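Killby library fix-it nights are back for June

News
Around Town

If you have an old computer sulking in a closet, dig it out! The Killby branch library is bringing back its fix-it nights this June, and I am way more excited about this than a grown woman should be.

I stopped in last night to talk to Hui-mei Yen, who runs the adult programs, and she told me there will be 4 sessions this time, each with 12 seats. You bring a desktop, a laptop, a radio, whatever, and you sit down with somebody who knows what they're doing (not me) and try to get it going again. It's free, though you pay for your own parts.

"People think they need a whole new machine," Hui-mei said. "A lot of the time they need more memory and a good dusting."

That was me last year. My old tower sounded like a leaf blower, and Chia-hao Cheung walked me through swapping out the fan with a screwdriver and a lot of patience. I still use it every day. I wrote this on it! 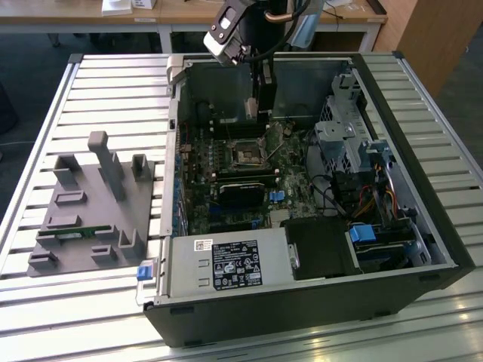
Chia-hao is coming back, and so is Priya Alcantara, who teaches the soldering table and will happily talk your ear off about speakers. New this year is Su-chen Liu from Furtado Street Electronics. She's bringing a bin of used parts that you can pick through for 5 dollars apiece, and I already have my eye out for a bigger hard drive.

A few things to know before you go. Doors open at 6 p.m. and they'd like you there by 6:15. Back up your files first if the machine still turns on. Leave the microwaves and the big tube TVs at home, please, as they can't take those. Kids are welcome with a grown-up, and Hui-mei said the youngest person signed up so far is 12 and wants to fix her grandpa's record player, which just about made my night.

You can sign up at the front desk or call the branch. There were 17 names on the list when I left, and one of them is mine.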